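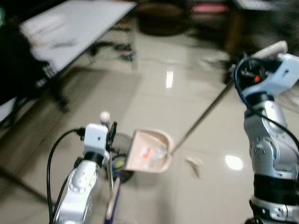 What do you do with a piece of litter that is too big for the pan?
Pick it up by hand and put it straight in the trash, then sweep up what is left.

Section 9. Sweeping Hard Floors

This section covers dry sweeping with the Paltent broom and dustpan set on glazed tile, sealed stone, vinyl and finished wood. For wet mopping, see the section on the Hivthorpe mop head. For rugs and carpet, use a vacuum cleaner. The broom is not made for pile of any length.

What you need

Broom head and handle
Dustpan with handle
Trash can or lined bag
Soft dry cloth
Dish soap and a bucket, for cleaning the set afterward

Before first use

1. Remove the card sleeve from the bristles and the film from the front lip of the pan. Film left on the lip will catch on the bristles and hold dust.

2. Screw the broom handle into the head, turning clockwise. Stop when the collar meets the socket. Do not use pliers.

3. Push the dustpan handle into its socket until it clicks. Pull gently to check that it is seated. If it slides out, turn it halfway and try again.

4. Comb the bristles with your fingers over a trash can. New brooms shed a little. Shedding that goes on after a week of normal use is a fault, and the head should be exchanged.

Note: The handle on part no. 892 has a wider thread and does not fit earlier heads. The adapter is sold separately under the name Ineck.

Preparing the floor

1. Move chairs, mats, pet bowls and anything else that can be lifted. Shake mats outdoors before you sweep, or you will be sweeping twice.

2. Turn off fans and close any door that lets in a draft. Wrappers and scraps of thin plastic will drift ahead of the broom in moving air.

3. Check for spills. Wipe up anything wet with a cloth and let the floor dry. Damp crumbs smear on glazed tile and stick to the bristles.

4. Turn on an overhead light or open the blinds. On glossy tile, light-colored dust shows best when you look across the floor toward a window. Glare can also hide it, so look from a second direction before you decide that a patch is clean.

CAUTION: Polished tile is slippery under fine dust, flour and sand. Wear shoes with a rubber sole and keep other people off the floor until you have finished.

Sweeping

1. Start at the wall farthest from the door. Work along the baseboard first, using the corner of the broom head.

2. Pull the broom toward you in short strokes, keeping the bristle tips on the floor. Long, fast strokes throw debris into the air and under cabinets.

3. Overlap each stroke with the last one. On tile, follow the grout lines where you can. Grit collects in them, and a stroke straight across will skip over it.

4. Bring everything to one pile in the open part of the room. In a large kitchen or hallway, make 2 piles and empty the pan between them.

5. Pick out coins, screws, small toys and other items you want to keep.

Filling the dustpan

1. Set the pan on the floor with the open side facing the pile. Press the handle down lightly so that the lip lies flat along its whole width. If one corner lifts, move the pan off the grout line.

2. Hold the broom low on the handle. Sweep the pile into the pan in small amounts. The bristles should pass over the lip and stop inside the scoop.

3. Draw the pan back the width of your hand and sweep again. A thin line of dust will remain where the lip was resting. Repeat until the line is too faint to see, then take up the rest with the dry cloth – a slightly damp one works for flour.

4. Crumpled paper and other springy scraps tend to roll off to the side. Leave them until the fine debris is in, then trap them against the lip with the broom and lift the pan at the same moment.

5. Tip the pan back slightly before you raise it from the floor. Keep it tipped back while you carry it.

Note: Do not fill the pan above the side walls. Light material such as film and foil slides out first.

CAUTION: Do not use the pan for broken glass and then for ordinary sweeping without rinsing it. Splinters lodge in the corner behind the lip. Wrap swept glass in newspaper before it goes in the trash.

WARNING: Never sweep up ash, embers or matches that may still be warm. The pan and bristles will melt.

Emptying

1. Lower the pan into the trash can before you tilt it. Tilting from above the rim scatters dust onto the floor you have cleaned.

2. Tap the back of the pan against the inside of the can, once or twice. Do not strike the lip.

3. Tap the broom head in the same way and remove hair and thread by hand. The Costello comb, if you have it, is run from the base of the bristles to the tips.

Cleaning and storage

Wash the pan and broom head in warm water with a little dish soap when they look gray or feel sticky. Unscrew the handle first. Rinse, shake out the water and let both parts dry with the bristles facing up or sideways. Do not put either part in a dishwasher.

Hang the broom by the hole in the handle, or stand it with the bristles up. A broom left standing on its bristles will take a bend that does not come out. The pan clips to the broom handle; slide it on from the front.

Problems and remedies

Dust stays under the lip. The lip is worn or bent. Lay the pan on a counter and look for gaps. Replace the pan if you can see light under the middle.

Debris clings to the bristles. Usually static in dry weather. Wipe the bristles with a barely damp cloth and wait until they are dry to the touch.

Handle turns in the head while sweeping. Tighten by hand. If it works loose again the same day, the thread is stripped and the head must be replaced.

Streaks on glossy tile after sweeping. The bristles are greasy. Wash the head as described under Cleaning and storage, then go over the tile with a dry cloth.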